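Progress report for the Vernia Home Skills Fund
Project: Divon, practice kitchen on Wilczyńska Street
17 Nov 2020

The second part of our grant was used for the kitchen and for the teaching materials on household work. The counter with the double sink is installed and we use it for all washing-up lessons. The total cost of this part was 2757 euros, and the invoices from Kendent are attached.

In the plan we promised 4 lesson units. Until now 2 of them are finished, the one on clothes and the one on dishes. The unit on clothes treats dark knitwear separately, as our participants asked for it.

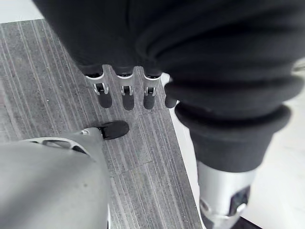
The text of this unit was shortened after the first reading, and the words for fabrics were moved to a separate sheet. We think the sheet is easier to use, but it still needs a check of the spelling.

The unit on dishes took more time than we planned. We wanted to explain the pull-out drawer properly: plates stand upright between the tines, cups have their own side, and the drawer must be fully open before loading. We also added a short page on the roll-up rack over the sink.
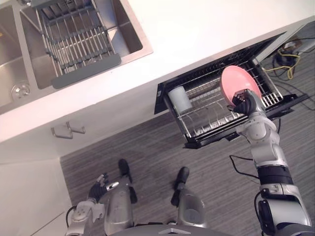 The participants returned 63 feedback forms. Most of them ask for larger letters and for less text on one page, and we will change both. The remaining units, on storage and on floors, are in draft. We expect to send them to you in January together with the final cost table. We ask you kindly to confirm if the printing can be paid from the same budget line.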